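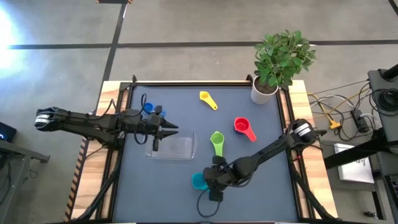
# Chapter 18: Shared Workspaces and Two-Arm Cells

Chapter 17 dealt with a single arm behind a fence. Many benches now have two arms working over the same table, often with people at desks in the same room. The hazards are mostly small ones (a pinched finger, a cracked container, a cable dragged off the bench), but they are common, and good practice covers them.

By the end of this chapter you should be able to:

- draw the shared zone for a pair of arms
- write a bench sheet for a sorting or stacking task
- carry out a restart after a stop

## 18.1 The shared zone

The shared zone is the part of the table that both arms can reach. In the Pletby method, which this book follows, only one arm may move at working speed inside the zone. The other holds its position or moves at reduced speed. Where a task needs both grippers at the same object, the bench sheet must say so and name the object.

Mark the zone on the plan, then check it with the arms powered and a person at the stop button. Include the wrist and the cables in the check. A loop of cable below a gripper reaches lower than the fingers do and can catch the handle of a cup or scoop.
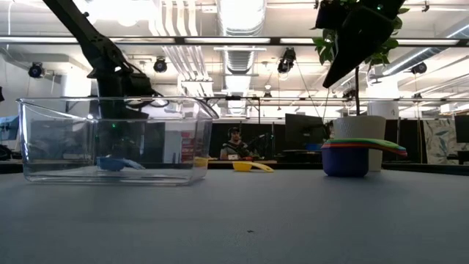
**Figure 18.2** Two arms over a bench in an open-plan lab, with a clear container and colored measuring cups. Desks are in use beyond the table.

## 18.2 The bench sheet

A bench sheet is one page, kept within reach of the operator. It lists the objects used in the task, their starting places, the speed limit and the person in charge. Anything on the table that is not part of the task is either removed or listed as fixed.

The Zokamow training bench, used in the exercises, has a limit of 403 mm per second outside the shared zone. Inside it, the second arm may creep at up to 18 mm per second. Your own limits will come from your risk assessment.

## 18.3 Stops and restarts

After any stop, walk to the bench before touching the controls. Look at both grippers and note what each one is holding. Clear the shared zone by hand only when both arms are locked.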